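Lastbridge puts its bench rules for simulated robot arms in writing
December 27, 2021

I've been grumbling about this since March, so you can imagine how happy I was to find the new Lastbridge bench rules in my inbox this morning. It's a plain little document, 17 pages with the cover, and it covers how the labs in the network should set up, run and report tabletop sorting tests in simulation. Yes, simulation! Up to now the written rules only dealt with the hardware cells, and the rest of us were left to make up our own habits.

The first part is all about approach moves. The arm has to come in above the rim height of any bin on the table, and the planner has to treat the whole hand as solid, fingers included, with a clearance margin that gets written into the run log. Corarthorpe has worked that way for ages. My own group hasn't (we checked the wrist and hoped for the best), so I have some scripts to fix.

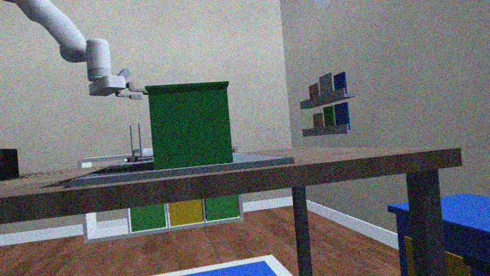

Clearance margins can be set per task, but you can't change them halfway through a batch. If you do, the batch starts over. I heard some moaning about that on the Bokelora call, and I get it, a full batch is 313 runs and it ties up a machine all night. I still think it's the right call. I've read too many reports where the margin quietly shrank after the first bad results.

The part I like best is on reporting. Every failed run stays in the count, even the silly ones where an object spawns inside another one and shoots off across the room. You may label those as simulator faults, and you have to list them separately, but they don't disappear. Random seeds go in the report too, and so does the version of the scene file.
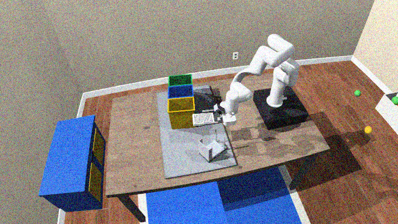 Grasp checks got tightened up as well. A part counts as held only if it stays in the gripper for 2 seconds after the lift, and a release counts only when the fingers have opened and the hand has backed away. The draft sent around in the spring had no release rule at all, and almost 148 comments came back on that section alone. A couple of them were mine, sorry!

Labs can start using the rules right away, and the old templates will be accepted until the end of March. There's still nothing in there about lighting or render noise, so I've sent in a note asking for it.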